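走廊尽头的工作间:一台旧机箱和一块灰色底板

作者:Roland Lambert
2024年5月30日

这一页拖了很久才整理出来,先跟一直写信来催的几位朋友说声抱歉。上一次更新图集还是去年10月的事,那时候 Clistness 的走廊还没刷漆,工作间里堆着从旧楼搬来的箱子,想找一把螺丝刀都得翻上半天。现在总算像个样子了,铝台面装好了,灯也换过了,我每天早上泡一杯浓茶进去,常常一抬头已经过了午饭时间,茶还剩大半杯在窗台上凉着。

老读者都知道,我们这个小小的拆修工作间叫 Purau,做的事情说起来很朴素:把别人不要的台式电脑收进来,打开,看看里面还有什么能用,能修的修好送出去,修不了的就把零件分门别类地留下来,等着哪一天派上用场。登记簿上最新的编号是2493,翻到第一页还能看到当年用圆珠笔写的字,歪歪扭扭的,墨水都有点晕开了。我很喜欢翻那本簿子,每个编号后面都有一句短短的备注,像“风扇响”“不亮机”“主人说里面有孩子小时候的照片,务必小心”。有时候备注比机器本身更让人舍不得。

这回想让大家看的是台面上的东西。拆机器的人大概都有同感:真正花时间的往往不是拧螺丝,是找东西。刚拆下来的小件顺手一放,转个身就不见了,过几天在鞋底或者茶杯垫下面重新碰头。我从前用过饼干盒、冰格、鸡蛋托,鸡蛋托其实相当好用,就是容易受潮,碰上梅雨天软塌塌的,拿起来底就掉了。后来改用打印的底板,上面做出高高低低的座子和槽口,放在手边,心里踏实许多。底板的图纸是照着 Nair 那边的朋友给的草稿改的,来来回回改了好些遍,每一遍都觉得是最后一遍,你们懂的!

台面我也想多说两句。选铝台面的时候大家意见不一,有人嫌它反光,有人嫌它冬天冰手,我自己倒是一见就喜欢,一道一道的棱,擦起来虽然费点工夫,可是阳光斜着照进来的时候真好看。小螺丝滚进沟里也不会跑远,顺着沟找就是了,比从前那张圆角木桌强得多(木桌现在搬去了门口,上面摆着水壶和访客本,也算颐养天年)。

还有一件事要谢谢 Carkero 的各位。去年搬家的时候,他们借了推车,又帮忙把架子一层一层扛上来,下着雨,楼梯又窄,居然一件都没磕着。我答应过请大家吃面,到现在还欠着,写在这里算是立个字据。

好了,闲话说得够多了,请看。

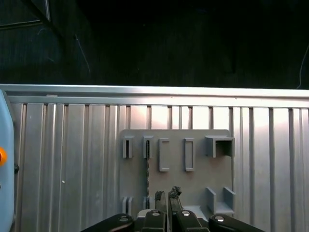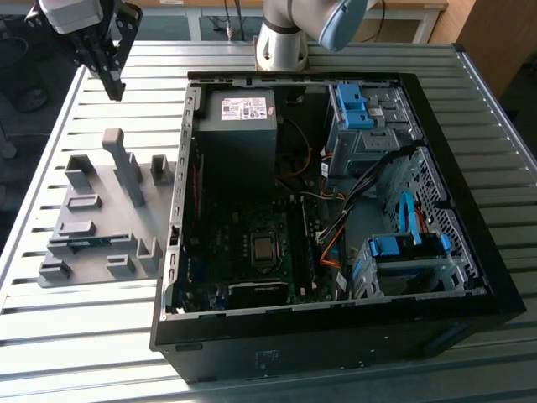

灰色打印底板,两张里都有;第二张里,它旁边是侧躺着、开了侧板的黑色台式机箱,蓝色的卡扣和把手格外显眼。

写信来问的人里,总有几位对机箱内部特别感兴趣,那就顺着第二张多聊几句。我教新来的朋友认零件,一向从电源开始,灰灰的一个方盒子,上面贴着白色的标签,好认,也不吓人。认完电源再往主板上看,墨绿色的一大片,处理器待在插座里,旁边竖着两条深色的内存插槽,像两道窄窄的门缝。第一次看到这里的人常常会“哦”一声,原来每天用的东西,里头长这个样子。我最爱听的就是这一声“哦”。

至于那些线,是另一门学问。黑的一束、橙的几根,还有一根黄的弯过来,再加上一根浅蓝色的 SATA 线,从带小孔的金属网板上面绕下去。我的老习惯是动线之前先把走向画在纸上,哪怕画得像一碗打翻的面条也好过不画。年轻人笑我,说拍张照片不就得了,道理当然对,可是亲手画过一遍,装回去的时候手就认得路。我那本画线的本子已经用到第16页,画得最好的一张夹在封底里,客人来了总忍不住要拿出来给人家看,也不管人家愿不愿意看。

我还偏爱这类带彩色塑料件的机箱。金属的灰、外壳的黑,看久了难免觉得闷,忽然冒出来一点亮蓝色,心情都跟着轻快起来。光驱仓顶上有一个蓝色卡扣,下面硬盘仓上又有两个蓝色把手,当年设计它的人大概也想让后来打开机箱的人一眼就知道手该往哪里放。素不相识的人隔着这么多年给你留了个记号,想想真是很体贴。

再回到底板。第一张离得近,可以看清上排的几种座子:左边两个是窄窄的竖槽,接着是两个高一些的长方框,右上角那个方盒子似的支座在上排里个头最大。上角磨圆是我坚持的,尖角容易勾袖口,我有一件毛衣就是这么牺牲的。第二张里能看出座子的高矮差别,靠上中间那根带平顶的方柱最高,远远高过其他几个;下面有一个横着的长座,里面卡着一片薄薄的蓝绿色的东西。颜色搭在灰底上,我觉得怪漂亮的。

有位读者问,为什么不把底板做成鲜艳一点的颜色。试过的,橘红的、柠檬黄的都打过样,放在台上很热闹,看一上午眼睛就累了。哑光灰看着不起眼,零件放上去反倒清楚,拍下来也不抢风头。打坏的样品我都没舍得扔,有一块拿去垫了花盆,另一块钉在门后挂钥匙,尺寸居然刚刚好。

顺便回答几个来信里常见的问题。

旧机器可以直接送来吗?可以,欢迎之至,送来之前麻烦先把要紧的资料自己存一份,再在箱子外面贴张纸条,写明大概的毛病。字写得潦草没关系,我看惯了。

能不能来参观?当然能。工作间不大,同时站2位客人最舒服,再多就得有人坐到窗台上去。来之前写封信告诉我,我好把茶具洗干净。

底板图纸能不能分享?等我把最下面一排小座子的间距再调一调就放上来。前几版流出去的图纸孔位偏了一点,要是有人照着打了,发现东西塞不进去,那是我的错,不是您的打印机的错。

零件卖不卖?不卖,只换或者送。抽屉里攒下来的小件已经过了1000件,有些我自己也叫不出名字,欢迎眼力好的朋友来认一认,认出来的那一件就归您了。

下一页图集打算拍抽屉,那些标签是冬天里一个字一个字写的,写到后来手都酸了,字也越写越胖。大家如果有特别想看的角落,写信告诉我就好,信我都会看,回得慢请多包涵。

文字可以随意转载,注明 Purau 工作间即可。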